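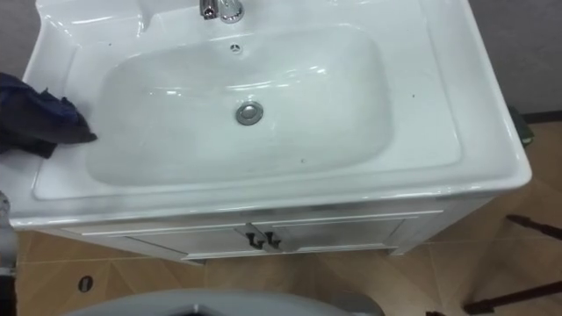 Five Months With the Skarkis Turnaround System: A Review From the Housekeeping Side

I run housekeeping for a small group of vacation rentals, and in November the owners signed us up for Skarkis. If you haven't met it, it's a floor robot for each building plus a scheduling app that decides who cleans what, in what order, and when the robot gets the run of the place. I've now lived with it for 5 months, which feels long enough to have opinions (I have many).

What it costs

We pay $893 a month for the package, and there was a one-time setup charge of $1,408 for mapping the units. The owners pay that, I don't, but I do have to fill in the form every month saying whether it's worth it. So I think about it more than I'd like!

The good part

Floors. I love it for floors. My knees love it for floors. It does the long hallways and the living rooms while we strip beds, and it gets under the bed frames far better than any of us did at four in the afternoon with check-in coming up. Tile, wood, the low rugs, all fine. It hates bath mats, so those go over the tub edge before you let it in.

The app is better than I expected too. Before this, the day's list lived on a clipboard and in my head, and if I was out sick it was chaos. Now anyone can open it and see that Ina Cottage is a late checkout and needs to go last.

The part that's still us

Bathrooms, pretty much all of them. A vanity like the one up top, with the molded white basin and the raised-panel doors, is hand work from start to finish. You've got the rolled edge, the little perforated overflow cover, the drain stopper that has to come up so you can get around it, and chrome that shows everything. White basins are the worst for specks. You wipe one away and there are two more, one in the bowl and one out on the ledge, and guests will find them before they find the light switch. I go over every basin twice with a dark cloth, folded fresh for the second pass, and there's no setting in any app for that.

What changed for the crew

This is where I get a bit grumpy. The app gave each bathroom a fixed time, and it was set as if the robot had taken half the room off our hands. It does the floor — that's the quick bit! So our days went from a mix of jobs to bathroom, bathroom, kitchen, bathroom. More bending over sinks, less walking around with a vacuum, and a couple of people had sore shoulders by the second month. I complained, the times got loosened, and I started swapping people between beds and baths by hand. You can override the order, but the button is buried under Settings, then Crew, then Exceptions.

Hours stayed the same for everybody, I'm glad to say. I asked for that in writing before we started and I'd tell you to do the same.

Compared with the others

We trialed Grundier first. Quieter robot, awful app. Tjoa looked nice but wanted a contract for 400 turnovers a year, and we're too small for that.

Would I keep it?

Yes, with the bathroom times set by someone who has cleaned a bathroom. Four stars from me. I'd go higher if they'd move that button.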